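30 May 2025
Posted by Shazia Siddiqui

We use cookies to make this notebook work and to remember your login. Accept / Manage settings

Dye bench, indigo vat again. Came in to find the big vat had gone a horrid flat navy on top with no bronze skin at all, and it smelt of nothing much, so that's another day lost to coaxing. I gave it a warm-up, a spoon of fructose and a bit more lime, stirred it slowly along the side so as not to drag air in, put the lid back and left it well alone. By mid-afternoon the liquid underneath was a murky yellow-green and I felt a lot better about life!

Dipped 2 test strips of the Casia cotton while I waited (the stuff Saqib brought back from Denduvside in January, which I keep meaning to wash properly). First strip came out streaky as anything. I'm fairly sure it's still got size in it - water just sits on the cloth in beads if you flick some on. Second strip I boiled with soda ash for an hour first and it took the colour evenly, edge to edge, a lovely mid blue after four dips.

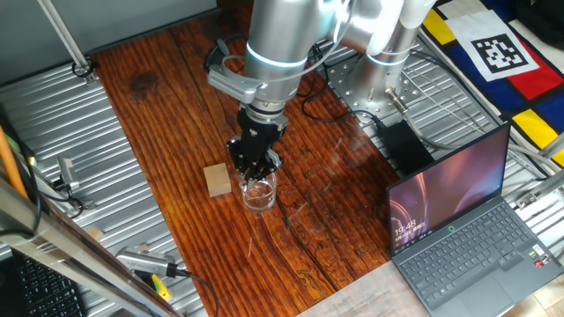
So the whole bolt needs scouring before anyone goes near it with dye, and that's going to tie up the copper for most of a morning. Sobia D. thinks we could get away with a long soak in washing-up liquid. I don't, but I've cut her a piece so she can try it and prove me wrong.

pH was a pain. The strips we've got are so old that everything reads as a sort of sad khaki, so I've ordered fresh ones from Kakakhel along with more lime. Until they come, please don't add anything to the vat on a hunch (Shahzad, I mean you, and I say it with love).

Weighed out the madder too, for the wool. Roughly 34 grams left in the tin, enough for the small skeins and not the blanket. Wool is mordanted and sitting damp in the blue bucket under a cloth, so if you need the bucket, ask me first!

Still to do: label the strips, rinse the sieve, find out who's got the good thermometer.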